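Review: the Nallow table-clearing arm

Price: 1,689, plus 90 for the wall bracket
Tested: over two months in an ordinary kitchen

I was asked by the Murndale tenants' newsletter to try the Nallow and say whether it can do a job I would otherwise do myself. The job I picked was clearing the table after breakfast. It is dull, it comes round every day, and it doesn't need much strength.

Setting up took most of a Wednesday. The base clamps to the table edge and the app asks you to trace the outline of the top with your finger on the phone. Our table has a bend in one side and the app would only accept straight lines, so I drew it a bit small. After that the arm never reached the last hand's width of wood on that side, and whatever was left there stayed there.

Mugs are its best subject. It finds the handle, closes on it and carries the mug to the tray at a slow, even pace. Bowls are fine if they are empty. Cutlery it can manage one piece at a time, which is a long wait for four people's knives and forks.

Flat things are the trouble. A saucer gives it very little to hold. The jaws come down on either side, slide over the rim and close on air, and then it backs off and tries again from the same angle. On a good morning it got one in three. I do it by tipping the edge up with a fingertip, and the Nallow has no move like that.

Glasses it will only pick up if you turn on the setting called Clear Objects, and then it slows down for everything else as well. It is also noisy – not loud, but a whine that carries into the next room.

The older Wendt arm, at 1,210, has a suction cup and does much better with plates. It is hopeless with mugs. If you mostly eat off plates, buy that one, or keep your money.

Flulbridge, who make the Nallow, say an update in November will improve thin items. I can only review what it does now. The jaws themselves seem good enough to me. With the same sort of two-sided grip in a person's hands, small crockery is a reasonable thing to attempt, and the person can see when a grip is going wrong and change it.

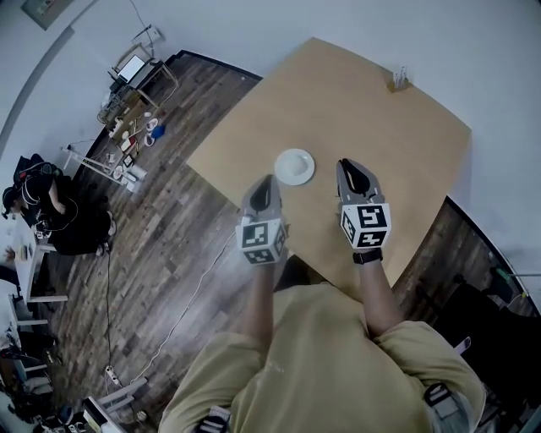
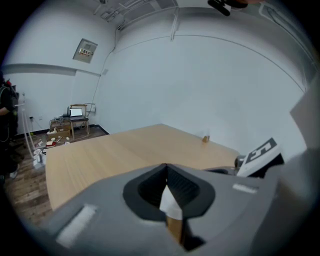
Hand-held grippers at a wooden table. The small white plate is in the first picture.

Would I keep it? For mugs, perhaps, if it cost half as much. The bracket is worth having if your table is narrow, as the clamp takes up a place setting. The tray goes in the dishwasher, top rack only.

Score: 2 out of 5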